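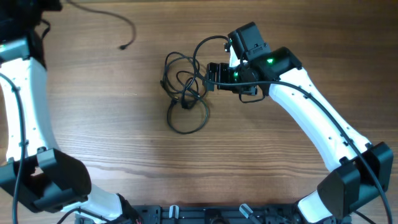

Llevo unos meses metida en esto de grabar demostraciones para robots y ya tengo una opinión, que es lo peligroso. La opinión es esta: estamos obsesionados con la cantidad y muy poco interesados en quién mueve los brazos, cómo los mueve y de qué humor está a las cinco de la tarde.

Pongo un poco de contexto para quien caiga por aquí sin saber de qué va el blog. Trabajo en un proyecto pequeño que se llama Hotari. Tenemos dos brazos blancos atornillados a una misma base negra, una mesa de madera y muchas horas por delante. Una persona los maneja a distancia, hace la tarea, se guarda el episodio y vuelta a empezar. Con eso luego se entrena un modelo que, si todo va bien, aprende a hacer lo mismo solito. Somos cuatro personas turnándonos y el objetivo que nos pusieron en enero era llegar a 3,000 episodios. Tres mil! Lo vi escrito en la pizarra y me pareció una cifra preciosa. Ahora me parece una cifra, sin más.

Veréis, lo que pasa con los objetivos redondos es que acabas grabando para el objetivo. Yo lo he hecho, no voy a ir de santa. Una tarde metí 42 episodios seguidos de la misma tarea, con el objeto casi en el mismo sitio, la misma entrada por la derecha, el mismo cierre de pinza — salí contentísima, me compré un bollo y todo. Cuando los repasamos al día siguiente eran prácticamente el mismo episodio copiado. Servían, claro que servían, pero para enseñarle al modelo una sola manera de hacer las cosas. En cuanto le movimos el objeto un palmo, el pobre se fue derechito al sitio de siempre y cerró la pinza en el aire.

Desde entonces defiendo (y me pongo pesada, lo sé) que siete episodios distintos de verdad me enseñan más sobre una tarea que una tarde entera en piloto automático. No digo que siete basten para entrenar nada, que luego me escriben. Digo que si al terminar la primera tanda no has cambiado la posición, ni el orden, ni la mano con la que empiezas, todavía no has empezado a recoger datos.

Y luego están los errores, mi tema favorito. En Flesetti, que es la herramienta con la que etiquetamos, hay un botón para descartar el episodio, grande y tentador. Al principio le dábamos a todo lo que no saliera limpio: que se te resbala la pieza, fuera; que te quedas dudando dos segundos encima de la mesa, fuera también. Total, que nuestro conjunto de datos parecía grabado por cirujanos. A mí me da bastante rabia, porque lo más útil que hago en un turno es a veces justo eso, fallar el agarre, abrir, recolocar la muñeca y cogerlo bien a la segunda. Si borramos todas las recuperaciones, de dónde va a sacar el modelo la idea de que se puede rectificar? Ahora las guardamos con su etiqueta aparte y solo tiramos lo que de verdad está roto.

También tengo mis manías con los cables, qué le vamos a hacer. Dos brazos juntos son una cantidad de cable negro que no os imagináis, y el que más guerra da es siempre el de la muñeca, que necesita holgura para girar y esa holgura tiene que acabar en alguna parte. En nuestro caso acaba encima de la mesa, enroscada en varios aros junto a la pinza, en plena zona de trabajo. Hay quien lo recogería todo antes de grabar y hay quien lo deja estar. Yo era de las primeras y me estoy pasando al otro bando, con una condición: que se mueva. Un rollo de cable en el mismo rincón durante cientos de episodios es una pista para el modelo, y los modelos son unos listillos con las pistas. Si un turno está a la izquierda y otro más arriba, pues ya es parte del mundo y punto.

Me discuten mucho lo del cansancio. En Millet, donde estuve antes, hacíamos sesiones largas porque montar y calibrar llevaba su rato y daba pena parar. Lo entiendo. Pero yo noto en las grabaciones cuándo alguien está harto: los movimientos se acortan, los dos brazos dejan de colaborar y uno se queda ahí de adorno mientras el otro lo hace todo. Para tareas a dos manos eso es un desastre, y en la tabla de recuento cuenta exactamente igual que un episodio bueno.

Así que mi propuesta, que ya he soltado en la reunión y aquí la repito, es apuntar menos el total y más la variedad: quién grabó, desde dónde empezó, qué brazo llevó la iniciativa y si hubo que corregir. Es un rollo rellenarlo, lo sé, a mí la primera. De momento lo hacemos en una hoja que llamamos Forex (no preguntéis, viene de un chiste malo) y el mes que viene quiero pasarlo a Flesetti para no teclearlo dos veces. Si alguien lleva un registro parecido con dos brazos, que me cuente en los comentarios qué columnas usa, que las mías todavía están a tiempo de cambiar.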